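Ticket: Held-out grocery eval, success drops on reflective packaging
Project: Wuser
Site: Tremport lab
Status: Open, waiting on second run
Opened: July 15, 2026

Summary
The Wuser policy was trained on 700 teleoperated picks of boxes, tins and jars at Lumstead. On the same kinds of items here it holds up. On soft film packets it closes early, or closes over the middle of the packet and slides off. We need to know if this is a data problem or a calibration problem before the numbers go in the results table.

Setup
Same arm, same fingers, same checkpoint as the January baseline. Item set is mixed pantry goods, glass and film together, nothing removed for being shiny. Labels were left on as bought. Start poses are drawn from the Sadowski layout script with the seed written in the run header. 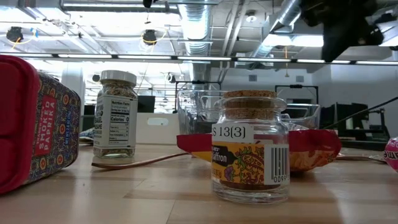 Fixed view and wrist view are both fed to the policy at every step. Depth is not used. Lighting was left at the normal room setting for all trials, overheads on.

Step 1 – checked hand-eye calibration
Reprojection error was within the limit in the protocol. Re-ran it anyway with the board in a new position. No change. Ruled out.

Step 2 – masked the fixed view
Replaced the fixed view with a gray image and ran the film items again. Success went down a little on jars and stayed the same on packets. So the fixed view is not what is misleading it on film.

Step 3 – masked the wrist view
Approach got worse on everything, as expected. But the early closing on packets went away. The fingers came down in the wrong place and stayed open until the timeout. This points to the wrist view as the trigger for the close command.

Step 4 – looked at wrist frames before the close
Went through the failed trials one at a time. The ramen packets are the clearest case. Glare on the film and on the work surface is strong at close range, and the packet end sits between the fingertips well before the fingers are low enough.
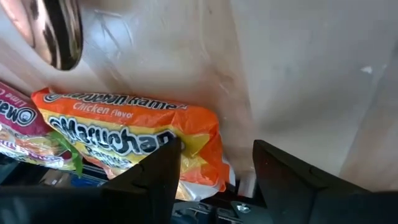 Posted by: Manipulation eval, Tremport
Role: Ticket owner

Current reading: the policy has learned "something bright between the tips" as the cue to close. That works for rigid items in the training set and fails on film. I have not proven this yet.

Next
Collect 80 extra demos on film packets only, fine-tune, and repeat the eval with the same seeds. Keep the 700-pick checkpoint untouched for comparison. Each item gets 6 attempts, same as before.

Please don't change the finger pads until the second run is logged.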